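Help wanted: board and tabletop refinishing at Nuledau

Posted 2025-03-01

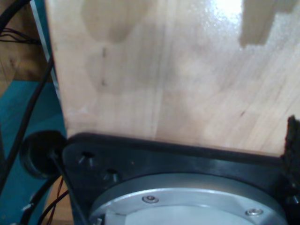

Pale board with two grayish blotches near the top.

Hi! I run Nuledau, a small refinishing shop over in Killia, and I'm looking for 2 people to come help me with wood. Mostly boards, shelves and tabletops (lots and lots of tabletops), plus the odd cabinet door when somebody talks me into it.

You'd be sanding, spot treating stains, wiping down, oiling, and then waiting around for oil to dry, so bring a book. I love pale wood and I'm fussy about it. Gray patches drive me nuts and I'll happily talk your ear off about them over coffee.

The job is 26 hours a week and we start at 7, which I know is early, sorry! Pay is 400 a week to begin with and we'll sit down and talk about a raise in August. Gloves, masks and aprons are on me. Shoes are on you, and please don't wear nice ones.

No experience needed, but I'd love it if you've sanded something at home and kinda enjoyed it. You should be OK lifting one end of a heavy table. If you can drive, even better, I do pickups out in Lorente and hate doing them alone.

To apply, drop a note at the Drivbridge store counter or write me through the contact page. Tell me a little about yourself and the last thing you fixed or tried to fix. Pictures welcome, ugly ones too!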